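Packing practice at the Foler open day

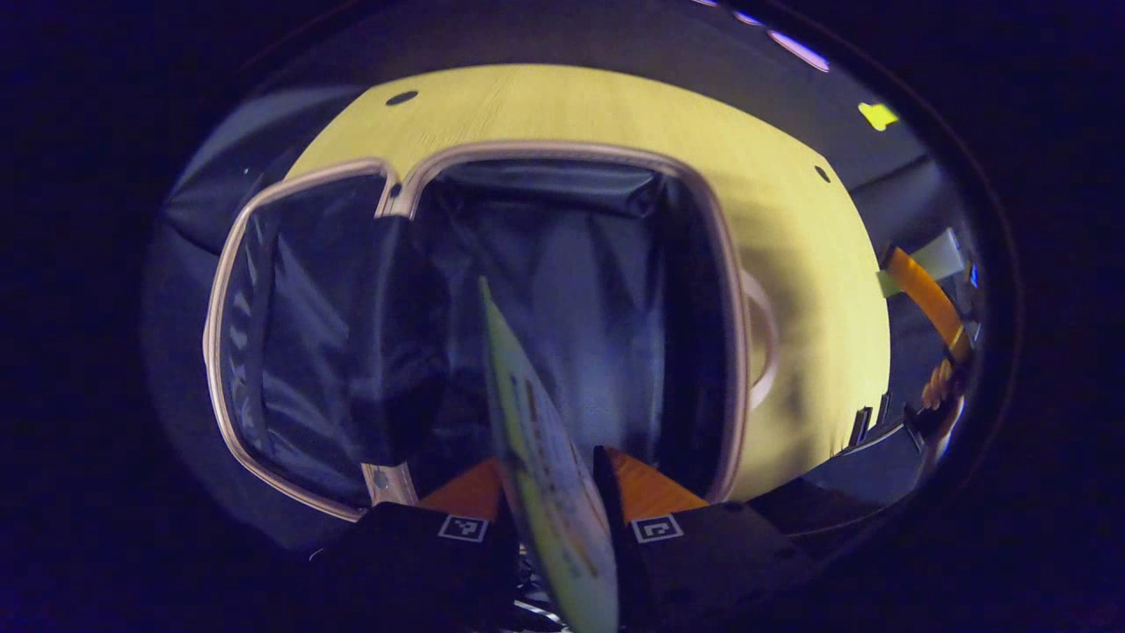

The gripper holding a card over the open case. Kastdale, 9 October 2023.

I went along to the open day at the Foler workshop in Kastdale mostly for the coffee, and I ended up staying all afternoon! The crowd favorite was the packing table, where people lined up to try a hand-held gripper on small, fiddly things. You squeeze, the two fingers close, and you try to get a thin card into a case without dropping it (harder than it sounds, and I dropped mine twice).

Iason Vasilakis, who ran the table, told me the team records these tries so a robot arm can learn the same moves later. They had 117 from visitors by closing time, and he was hoping for more kids next time because they don't overthink it. Ottó Major gave a short talk next door to a room with 80 chairs, and I had to stand at the back. He got a lot of questions about jobs and one very long one about batteries.

Entry was free and the parking was terrible, so take the 12 bus if you can. The next open day is in December, and I'm told the packing table will be back.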